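Stulavley Makers Forum > Student Projects > Gripper project: soft things are beating us

jaro_p
Right, progress report from the college robotics club, and a moan. We're doing the bedroom tidying task for the Domański cup and have picked the hand-held gripper route, so you do the job yourself with the gripper, record it, and train on that afterwards. Target is 200 good runs before the end of March. Boxes and cups went fine. Anything made of cloth is a nightmare. My share is the sock and clothing pile and I keep grabbing the sheet along with whatever I'm after. Any tips?

pestden_ola
Come in flatter! You're probably pointing straight down at the bed and pinching everything under you. I did the same all last term. Also slow down, the recordings are useless if you stab at it.

zdzich_t
Disagree with Ola, sorry. Flat is fine on a table but a mattress gives, so you end up ploughing along it. I'd go steep, touch the cloth, lift a tiny bit and only then close. And what are your fingertips like? Ours were hard plastic for ages and no technique in the world was going to save us.

jaro_p
Rubber pads, 2 on each finger. They grip well, maybe too well, that's half the trouble with the sheet. Will try both angles tonight and report back.

pestden_ola
I've done it on a mattress, Zdzich, I'm not daft :) You keep the wrist loose.

ikeda_s
Is anybody going to ask about the bedding? When I helped with the junior team we only practised on plain sheets and the thing fell apart the minute it met a pattern. Mix it up early.

jaro_p
Good shout, and we'd half thought of that. Elżbieta brought in bedding from home and it's gloriously loud – dots, flowers, frills, the lot. So this is my corner for now, dark stuff on the pale sheet with the pillow left on the bed: 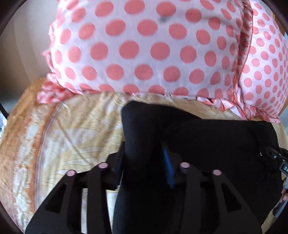

Anyway, I did nearly an hour at each angle. Steep wins for me, just. With the flat approach I kept nudging the cloth up towards the pillow and having to start again, which I suppose is Zdzich's ploughing. But Ola's right about the loose wrist, it helped with both. I binned 8 runs and kept the rest, so I'm happier than I was this morning.

zdzich_t
Told you. Don't bin the bad ones though, stick them in a separate folder. We threw ours out and then wanted them when we were trying to work out why it kept missing.

pestden_ola
"Just" wins, I'll take that as a draw. I wouldn't bother keeping the bad ones, you'll never look at them and they eat the disk.

ikeda_s
Keep them. Disks are cheap. And swap the dark cloth for something pale on the next batch, that's where it'll get hard.

jaro_p
Ugh, fine, fished them back out of the bin. Pale socks tomorrow, if I can find two that are clean.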